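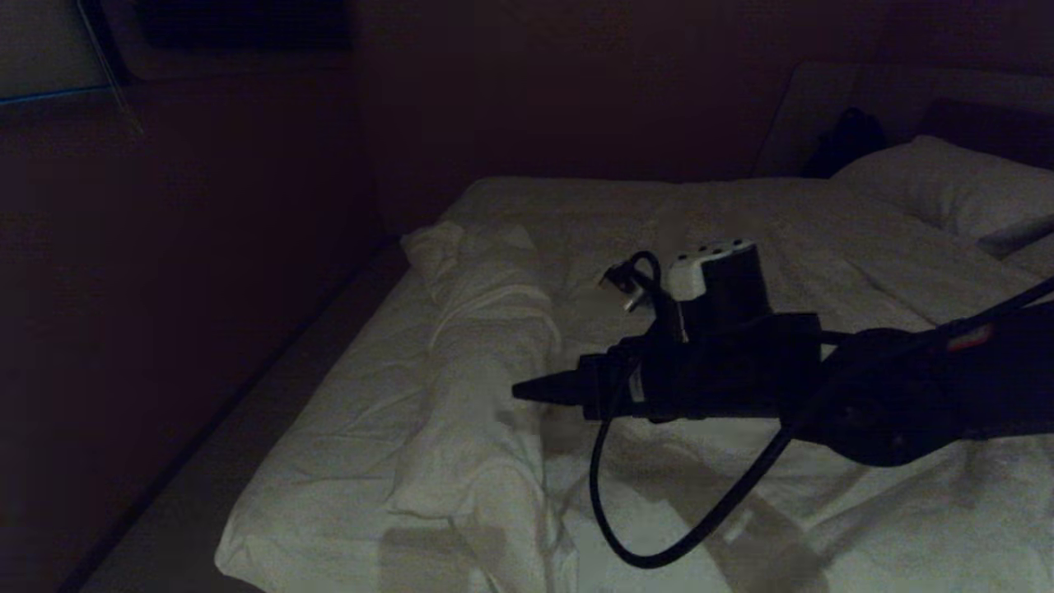
How often is the bed linen changed during a stay? Every four nights as standard, and between all guests without exception.

About us > Linen and rooms

Vilismont supplies and launders white bed linen for small hotels and serviced flats. The firm was set up by Eftychia Karagiannis, who had managed housekeeping at the Skedano guest house, and now handles about 4,000 pieces a week in the summer season, which for us starts in June.

All stock is white. Sheets, duvet covers and pillowcases are washed together by fabric weight, pressed, and packed by room. Each set carries a woven label with the batch and the wash count. Sheets are withdrawn at 200 washes and cut down for cleaning cloths.

Rooms under our full service are stripped and remade by our own staff. The duvet comes off first, then the pillowcases, then the bottom sheet. Remote controls, phones, bags and clothing are taken off the bed before any linen is lifted. Items found in the laundry are logged and kept for 2 months at the Mellor depot.

Senthil Mudaliar is in charge of the depot and of stock control. Enquiries about lost property or short deliveries should go to him, quoting the batch on the label. The smallest contract we take is 500 pieces a month.

Contact | © Vilismont Linen Services | Back to top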